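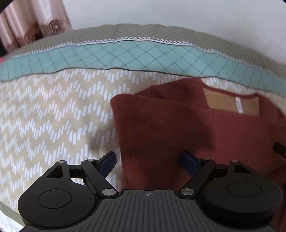 工房ノート > 染色 > 茜

2021/05/23

茜の三回目。前の二回がどっちもオレンジに転んだので、今日は最初から水を疑ってかかることにした。3月に同じ根を使ったときはもっと沈んだ赤が出ていて、あのときは雨水だったんですよね。ノートをめくり直してやっと気づいた。もっと早く読め、自分。

糸はSistauの中細ウール、乾いた状態で1,051グラム。かせを3つに分けて前の晩からぬるま湯に浸けておいた。媒染は明礬で、酒石英は少しだけ。ここは前回と同じにしてある。いっぺんに二つ変えるとあとで何が効いたのか分からなくなるので(と、何度もAoifeに言われている)。

根はKadrićで買った粗砕き。乳鉢でもう少し細かくしたかったけど、腕が疲れたので途中で妥協しました。最初の煮出し汁は黄色っぽい成分が多いから捨てる。毎回もったいなくて手が止まるんだけど、今日は思い切って流した!

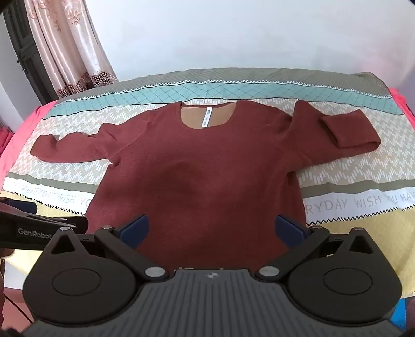

えんじの長袖ニット、広げたところ。

二番の煮出しから本番。鍋は20リットルのほう。温度は六十五度を超えないように見張って、超えそうになったら火を消して蓋をずらす。前回は電話に出ているあいだに八十度近くまで上げてしまい、見事に茶色くくすんだかせが一つできた。あれはあれで好きなんだけど、狙った色じゃない。

一時間たったところで一つめを引き上げたら、ちゃんと赤い。まだ少し橙が残っているので、残りの二つは火を止めてそのまま浸けておくことにした。待っている間に床の拭き掃除。流しの下の栓がまたゆるんでいるので、誰か見てください。
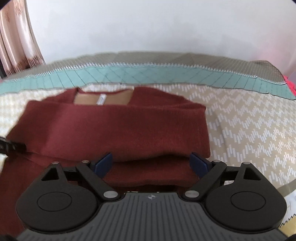
色止めの話。茜は堅牢なほうだけど、濃く染めるとすすぎが足りない分がどうしても隣に移る。去年の帽子で、白い折り返しがうっすら桃色になったのがずっと引っかかっている。Mphoは「淡い色を隣に置かなければいい」と言うけど、赤は淡い色が横にあってこそきれいだと思うんだよなあ。えんじのニットの、衿ぐりの奥にベージュがのぞいて、そこに白い小さなタグが付いているあの組み合わせなんか、まさにやりたい配色。自分の糸でやるなら、白い毛糸と一緒に濡らして一晩重ねるテストをしてからにする。試験片は各かせの端から十センチ取って、札に番号を書くこと。鉛筆で。ボールペンはにじむ。

すすぎは中性洗剤を一滴、そのあと水が澄むまで。三つめのかせはまだ少し色が出ていたので、もう一回やるつもり。 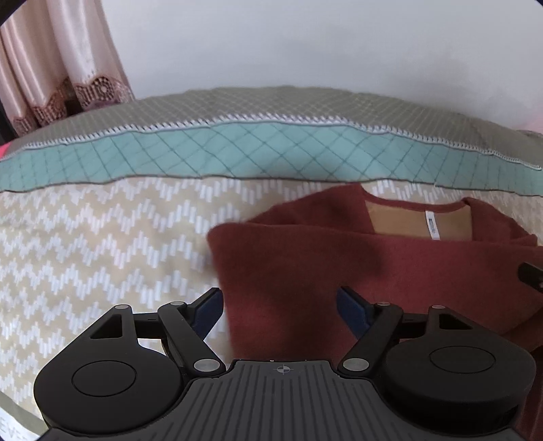
急に冷たい水に入れないこと、これも書いておく。フェルト化すると編むときに泣く。お湯が手の温度まで下がるのを待って、それから水を替える。絞るときもねじらない。タオルに挟んで押すだけ。

乾くと一段明るくなるはずだから、濡れている今の色で喜びすぎないようにしたい。でも一つめ、かなりいいです。橙が引っこんで、レンガより少し赤い。日陰に干して、判断は乾いてから。

Aoifeへ:次にUricoへ行くなら明礬を一袋お願いします。棚のはもう底が見えてる。あとPramatdenの温度計、氷水で測ったら二度高く出ました。私の六十五度は六十三度だったのかも。前回の八十度もあやしくなってきたな……。

次回やること
・同じ根、同じ糸で水道水のみ
・米ぬかを少し入れた版(Mphoの案)
・残り液は捨てずに、薄い色用に取っておく。桶に「茜 二番」と貼ってあります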